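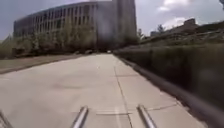

Wundmont wants to know why a machine that tops out at a brisk walk needs a checklist longer than the one on the shop's table saw. Fair. The table saw stays where we put it.

This is the outdoor sheet for the path rover, revision 7. It gets filled in at the bench and again at the start of the concrete, and the comments are mine unless a forum name is on them. Copy whatever is useful. The checks are in the order I do them, and that order was set by what broke first.

BENCH, POWER OFF

1. Frame bolts, all corners. OK.
Paint-pen marks still line up. One mark was missing altogether, so I torqued that bolt, re-marked it and chose not to think about the last few runs.

2. Front rods, both. OK.
Grab each one and pull sideways. No click allowed. The left one clicked in April and I called it "settling" for two weeks. It was a cracked clamp.

3. Wheels and hubs. OK, WITH COMMENT.
Rear right has some play you can feel but can't see. Passed today, shim on order. If it's still on this sheet at revision 8, the rover stays home.

4. Battery strap and connector. OK.
Strap through both slots. One slot is enough to hold the battery until the first curb.

5. Wiring clear of anything that turns. FAIL, then OK.
The encoder lead had wandered over to the drive belt again. Two zip ties. Please don't use the blue tape, whoever keeps using the blue tape.

6. Loose hardware. OK.
Tip the chassis and listen. Rattle = look for it. Got one washer out, origin unknown, which is not a comforting kind of washer.

BENCH, POWER ON, WHEELS OFF THE GROUND

7. Emergency stop, button. OK.
Press it at full speed. Pressing it while the thing is parked proves that you own a button.

8. Emergency stop, radio. OK.
From the far side of the shop with the door shut. Also pull the transmitter battery and confirm the motors quit by themselves.

9. Battery under load. OK.
51 percent is my floor for going outside. Below that, the voltage sags on hard turns and the controller reboots in whatever mood it likes.

10. Log drive space. FAIL, then OK.
Full. 481 old logs, most of them the rover sitting on a bench. Deleted the ones I could bear to part with.

OUTSIDE, BEFORE MOVING

11. Path ahead. OK.
Long straight concrete, grass to one side, hedge and curb to the other. The hedge is forgiving. The curb has had a bumper off us already.

12. Slab joints. OK, WITH COMMENT.
Cross them at walking pace first. The heading estimate twitches at the worst ones, and the steering believes every word of it.

13. Glare. OK.
Bright concrete fools the edge finder. Lock the exposure before rolling, or it will hunt all the way down.

14. Person walking alongside, stop in hand. OK.
Alongside means level with the rover. Trailing behind it with a coffee is a different activity.

15. Speed cap set in the config AND read back. OK.
– Read it back. I have typed it into the wrong file.

RESULT: cleared for Saturday, walking pace only, pending shim.

29 comments · 7 shares

Flemitine: Item 8 should have a time limit on it. Mine passed that test too, it just took its sweet time about passing.

Ukier: What are you using for the shim? I cut one from a soda can and it has outlived the hub.

Related
Rear hub play, part two
Why I stopped trusting the encoder lead
Sorting a year of drive logs
Bumper, version whatever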